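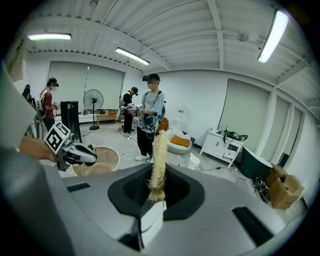

Fibrous material, beige and frayed at the top.

25th March

Readers of this blog have asked for a statement of my position on plant fiber scrubbers, and the present entry sets it out. My household gave up plastic sponges in January. The replacements were obtained from Traltbridge, a mail-order house which carries two lines: the Drulach, a loofah sold whole, and the Kocsis, a twisted hank of sisal.

The Drulach is supplied pressed flat and should be soaked for 15 minutes before first use. It is then cut into 3 pieces with a bread knife. Each piece is suitable for plates, glasses and the kitchen sink. It is not recommended for baked-on cheese.

The Kocsis is considerably stiffer. It is reserved in this household for cast iron, garden pots and the soles of boots. New hanks shed for the first week, and the drain should be fitted with a strainer during that period.
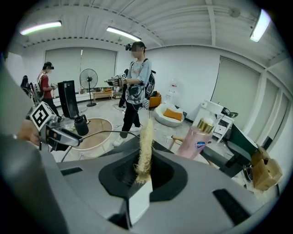 How should a loofah be cleaned between uses?
Rinse it in hot water, squeeze it firmly and hang it where air can reach every side.

Growing one's own remains under consideration. Seed of the variety Jolau was purchased last year and failed to sprout, owing to a cold windowsill. A second sowing is planned indoors, with the seeds nicked and soaked overnight. The vines require a long, warm season and a strong trellis, and the south fence has been set aside for them. Results will be reported on this page, together with a note on peeling and drying the gourds, should there be any gourds to peel.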